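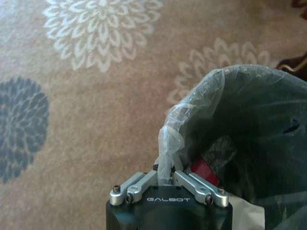
Cabling work at the Brivmont site moved into its second phase in September, and the ground floor is now complete. Windov has pulled and terminated 105 of the 200 data outlets in the contract. Each one has been tested and labeled at both ends. 

Work on the upper floor is behind. The ceiling contractor closed up the east corridor before the tray was fixed, and 11 tiles had to come down again. This cost us 2 working days. We do not expect it to move the handover date, but there is no slack left in that part of the plan.

The fiber link between the main comms room and the annex is in place and has not been tested yet. Damudico is supplying the patch panels for the annex cabinet. The first delivery had the wrong port count and went back – replacements are promised for the start of next month.

Spending is within the approved budget. The extra labor in the east corridor has been charged to contingency and is shown on its own line in the attached cost sheet.

We need two decisions from you. One is whether the meeting rooms get floor boxes or wall outlets, as the drawings show both. The other is who will sign for the test results on the upper floor. Please reply to Bit-na Shin with both.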